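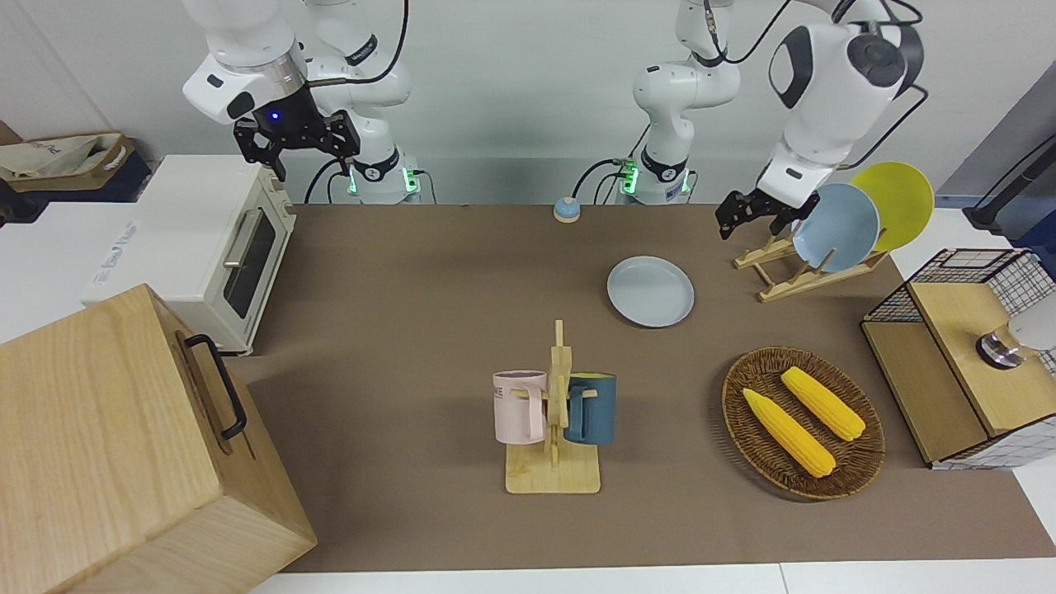 November, a little after four

The left arm stopped again today, in the middle of putting plates in the rack. No crunch, no alarm. It went up over the rack, pointed its fingers down and stayed there, and the lights at the base stayed green the whole time. Green is supposed to mean healthy. I have stopped believing the green lights.

I wrote it up as fault 309 because that is the number the log gave me. The Pevalton manual has one line for 309: "motion timeout, check load." What load? A plate? The blue one weighs next to nothing, and the same gripper had no trouble with a mug yesterday. I emailed support and got back the same line with a greeting on top.

What bothers me more is the pause. The arm sat still long enough that I nearly reached across to move the corn basket out of its way. Then I remembered the last time, when it held still just like that and then finished its move with no warning at all. My sleeve was in the way that time and my wrist wasn't, so it went down as a "minor event." I kept my hands in my lap today and hit stop first. I'd like to say that was training. It was mostly nerves.

The people at Gurnmont say the new Hoto release fixes the timeouts. They said so about the last one too. They quote 3000 clean cycles on their own bench, and maybe they got them, but I asked what counts as a clean cycle and the answer was that the arm returned to its start position. So a run where it drops the plate and goes home happy is clean. I asked if anyone had looked at the plates. No reply so far.

My own guess is the wrist cable. It drags when the forearm comes in from high up, and I think the joint feels the pull and reads it as weight. I can't prove it. Lakatos wants logs before they'll send a new cable clip — a clip, a bent piece of plastic — so I saved two sets, one from this afternoon and one from the last stop.

Reset at 2, for the record, and it ran fine up to this. That's the other thing I don't trust. A fault that clears when you restart hasn't gone anywhere.

Left the plates where they were and powered the arms down at the wall. Tomorrow: tape the cable up high, slow the approach by half, run plates only. No reaching in on a pause, whatever color the lights are. Ask again about the plates.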